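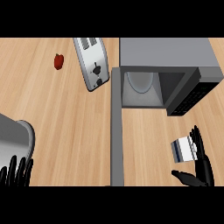 Product Review: Raltum Countertop Oil, Clear Finish
Sotbridge Household Materials Library
Reviewed by Kuldeep Sachdeva

The Library received a supply of Raltum Countertop Oil in April and applied it to the long work counter in the members' kitchen. The counter had last been treated with the Dratetance wax paste covered in an earlier review, and the two products are compared where the comparison is useful.

Raltum is sold as a penetrating oil for bare or previously oiled wood. It is not intended for varnished surfaces, and the label states this clearly on the front. The container has a screw cap with a narrow spout, which pours well when full but drips down the side once the level drops. A cloth should be kept under it.

Preparation

The instructions call for the old finish to be removed and the wood sanded in the direction of the grain. Removing the wax took most of a morning. Members whose counters have only been oiled in the past should expect a much shorter job. The leaflet does not say which grit to finish with, a serious omission in a product aimed at home users. The reviewer stopped at a medium-fine paper and found the result smooth enough for daily use, although a finer paper might have given a more even color near the sink.

Application

The oil spreads easily and has a mild, nutty smell that lingered until the following evening. Two coats were applied with a lint-free cloth, and the surplus was wiped away after each. This last step matters more than the leaflet suggests. A patch beside the stove was missed on the first coat and remained tacky for several days, and it had to be rubbed down and oiled again.

Coverage was fair. The counter used about 50 milliliters per coat, somewhat more at the end grain, where the wood drank it in almost as fast as it could be wiped on.

Performance in Use

Water beads on the treated surface and can be wiped away without leaving a mark, provided that it is not left overnight. Tea left a faint ring, which faded after a light rub with fresh oil. Beet juice was less forgiving, and a trace of it is still there. The Dratetance paste resisted stains slightly better but showed every scratch - the oil hides small scratches well and can be renewed in one spot without treating the entire counter.

Heat is a weakness. A warm baking dish set down without a trivet left a pale mark that took two further applications to correct. Members who routinely place hot pans on the counter should consider a different type of finish.

Price and Availability

The oil is stocked at the Srivastava hardware counter on the ground floor, where it costs a little more than the wax. Used cloths must be laid flat outdoors to dry before disposal, as oily rags can catch fire on their own. The warning is printed in very small type on the back label and should be moved to the front.

Rating

Recommended, with reservations about the leaflet and the spout. A sample board treated with both products may be examined at the front desk under item 1153.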